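I've been on the assembly floor at Omidura for seven years. Since April I've shared a bench with a two-armed robot. People keep asking me what that's like, so I'm going to write it down in one place.

**2/** We build flat-pack display units and small shelving. White plastic frames, poles that go into the corners, a lot of pushing. Most of the units go out under the Falo name. If you've stood in a store aisle you've probably leaned on one.

**3/** The old way: pick up a frame, seat a pole, turn it, seat the next one. Eight hours. The turning is what gets your wrists, more than the pushing. Two people on my line had wrist surgery before they turned forty.

**4/** The new way: the robot holds the frame and works on the poles, and I run the station. I load parts, watch the fit, clear jams, and fix the units it gives up on. The software is called Tutisus. We all say "Tut."

**5/** It's slower than a person who's been doing this a while. I want that on the record, because the poster in the break room makes it sound like a race car. What it does is keep the same speed at the end of the shift as at the start. I don't.

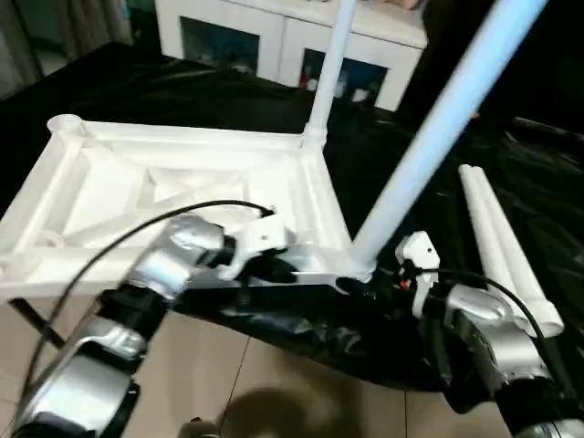
**6/** Reply from Omar, under the last post: so what happens to your piece rate if the robot is the one setting the pace? Ours got "adjusted" the month the machines came in and we lost money on it.

**7/** Good question, and it was the first one we asked too. They took us off piece rate and put us on a flat hourly. For me it came out slightly higher. For the two fastest people on the line it came out lower, and they're still mad. I would be too.

**8/** Nobody was laid off on my line. Three people who left since last year weren't replaced. Both of those are true and management only ever says the first one.

**9/** The skill part is harder to explain. I can tell by feel when a pole is seated. There's a little give and then there isn't. I spent a long time learning that. Now I mostly read it off a screen, as a line that goes up and then goes flat.

**10/** The new hires learn the line first. Some of them have hardly built a unit by hand. When the station goes down they have to come get one of the older people. That's flattering for a week or so and then it's just extra walking.

**11/** I asked for a hand-build day to be part of training. It took a while but we got it. New people spend a full shift on the manual bench before they get a login. They complain, and then they're better at spotting a bad seat.

**12/** What it's bad at: parts that come in a little warped. A person squeezes the corner and the pole goes in. The robot tries, stops, and waits for me. On a bad batch I'm up and down all morning, and those are the days I go home more tired than I used to.

**13/** We had 3,682 units on one order from Pant this spring, and the frames in the first pallets were off by a hair. The station flagged so many that we switched it off and finished those pallets by hand. Then we turned it back on. I think that's how it should work - use it when it helps.

**14/** What it's good at: my wrists. I stopped wearing the braces at night. I can open a jar. I'm not going to pretend that's a small thing to get back.

**15/** It's also lonelier. There used to be four of us around one table and we talked all day. Now the stations are spaced out and you face your own screen. We eat lunch together on purpose now. Before, we didn't have to plan it.

**16/** If your shop is getting these, ask three things early. What happens to the pay. Who gets trained to fix it, and is that a raise. Who's allowed to switch it off without calling a supervisor first.

**17/** We got the last one in writing. Any operator can stop the station and it doesn't count against your numbers. It took two meetings and some raised voices.

**18/** I'm on the Sunday shift this week so replies will be slow. If you work with one of these on a different kind of product, I'd like to hear how they handled the pay with you.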